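Chapter 8
Comparing Hand-Held Grippers on Slender Objects

8.1 Why slender objects are used

Most published gripper comparisons rely on blocks, cans and balls. Such objects are easy to buy and easy to measure, but they hide the faults that matter once a tool leaves the bench. A thin stick shows them quickly. The contact patch is small, the object can rotate about the line between the fingers, and a slight error in closing height changes the angle at which the far end points.

In this chapter we compare hand-held grippers used to record manipulation data. The tool is carried by a person, a camera on it views the fingers, and the recorded motion is later replayed on an arm. Two questions are kept apart throughout. The first is mechanical: does the finger hold the stick at the angle at which it was picked up? The second is visual: can the camera see enough of the stick, on both sides of the fingers, to recover that angle?

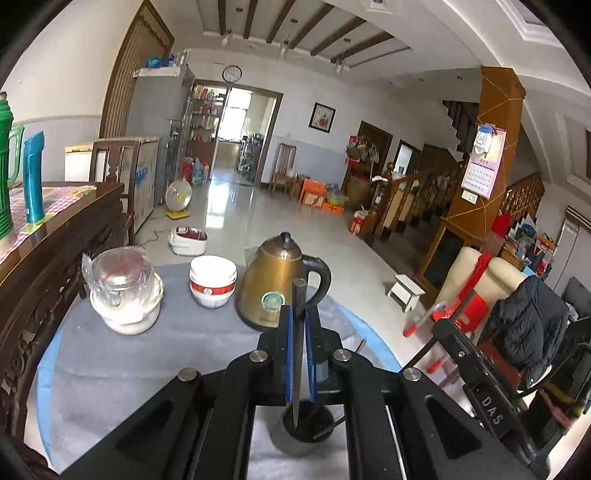
Figure 8.1 Upright grasp of a slender rod between fingers with blue inner edges.

The upright grasp in Figure 8.1 is the simpler case for the first question. Gravity acts along the rod and adds little turning load at the fingers. It is harder for the second. Dark rods against a cluttered background give weak edges, and a rod pointing away from the camera is foreshortened. Readers who repeat the exercises should log background and lighting with each trial, as both affect the angle estimate.

8.2 The test set

The Wodden stick set, used in the exercises, contains 15 sticks of mixed thickness, color and straightness. None is machined. Curved sticks are kept in the set on purpose, since a straight dowel lets a poor finger pass. Each stick is picked up lying flat and again standing in a container, and the two conditions are scored separately.
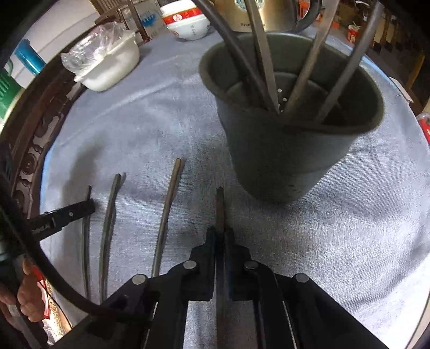
Photo: Undico

Flat pickup brings the linkage close to the table. With parallel fingers on a four-pin linkage, the tips may move forward or back as they close, and the operator has to correct for this by hand. The correction appears in the recording and must not be read as part of the task. Stepped jaws can give a thin stick a seat, but the result depends on where along the step it comes to rest.

When two tools share a table, a third source of error appears. One gripper may cross the view of the other and hide the end of a stick. Frames of this kind are marked as occluded and left out of the angle score. They are kept for the tracking score in Section 8.4.

8.3 Trial records

The Wova protocol calls for 13 trials per stick and condition. Each record holds the stick number, the pickup condition, the grasp angle at closing and the grasp angle at release. Slip is the difference between the two angles.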